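Swim notes from Skollenia, Saturday, December 23, 2023

Morning all, or whatever it is where you are. It's blowing hard from the north-east, the harbour is the colour of old dishwater, and I've already been in and out and eaten two mince pies, so I'm in a very good mood and you're getting a longer one than usual.

The big news first. The Flenley crossing is back on for May! If you've only joined this list since the summer, Flenley is the low green island you can see from our slipway on a clear morning, and the crossing used to be the one swim everybody round here built their year on. Then the old ferry timetable changed, the safety boats couldn't get a decent gap, and it quietly went away. I'd more or less given up on it. But the harbour office has agreed to a two-hour window on the slack, the rowing club is lending boats, and entries open as soon as the holidays are done.

There are 142 places. I know, I know. The last time it ran there was no limit at all and people were practically climbing over each other at the start, which I remember mostly as a heel in the ear. I think a smaller field is right for that bit of water. The channel narrows past the second marker, and when it's crowded in there you end up swimming with your head up the whole way, and you get to the island with a neck like a plank.

I've had a few emails asking how to train for it over winter, so I'll tell you what I do, with the usual warning that I'm a keen plodder who came in near the back last time and was delighted with it. From now until the end of January I hardly think about distance. I get in the sea twice a week, I stay in for as long as it's pleasant and not a minute more, and I do the proper work in the pool. My main set is 1000 metres steady with no stopping, a short rest, then 600 with a pull buoy, trying to keep my elbows up. It's dull, I can't pretend otherwise. I sing in my head. Last week it was the same line of the same carol for the entire 600 and I came out wanting to bite somebody.

Come February I swap one of the pool sessions for something longer in the sea, if it'll have me, and by April I want to be happy swimming in a bit of chop. That's the part people skip. You can be as fit as you like, but if you've only ever swum in flat water the first slap in the face off Flenley will have you swallowing half the channel. So go out when it's a bit lumpy! Go with a friend, stay inside the buoys, breathe to the side away from the waves, and get used to missing a breath now and then without panicking about it.
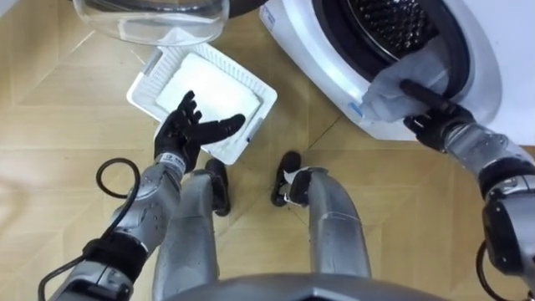

Skollenia regulars will have opinions on all this, of course, and Ruddy Turnstone on our message board got in before I'd even finished typing. Twice a week in the sea is plenty in December, the post went, but anyone planning on May ought to be doing one swim a month over the actual course, or at least the first stretch to the marker, and doing it on an ebb, as that's where the last crossing fell apart for half the field.

I take the point about the ebb. I got pushed a good way south myself, and spent ages swimming at a church tower that didn't get any bigger. What I wouldn't do is go out to the marker in midwinter without a boat alongside, and I don't care how strong you are. If there's enough interest I'll ask the rowers about a couple of escorted outings in March. Reply to this email and say yes please, and tell me which mornings you can't do.

On to kit, briefly. Wetsuits are allowed for the crossing and so are bare shoulders, and there'll be separate results so we can all stop arguing. Tow floats are compulsory, and they have to be orange or pink. I've been wearing the Norðdahl gloves since October and I like them a lot, though the left cuff lets in a trickle when I reach too far, and I suspect that's my stroke talking. I also tried a pair of Elanitz goggles with the pale lenses. They're lovely on a grey morning and useless the moment the sun comes out low over the breakwater, when I couldn't have told you where the slipway was.

The winter league carries on as normal. We've logged 945 swims between us since the clocks went back, which is miles ahead of last year, and the tea hut crowd have overtaken the early birds for the first time ever. The early birds are taking it badly. Please do write your swims in the book before you get changed, with a pencil, as the pen freezes.

The Boxing Day dip is at eleven, from the slipway if the wind drops and from the little beach behind the lifeboat station if it doesn't. Fancy dress is welcome, but nothing that soaks up water, please. Three minutes is a perfectly respectable dip. One minute is too. Bring a hat for afterwards, something hot in a flask, and a bag to stand on while you're getting your socks on.

Entry forms for Flenley will come out with the next newsletter, and I'll put the tide table in with them.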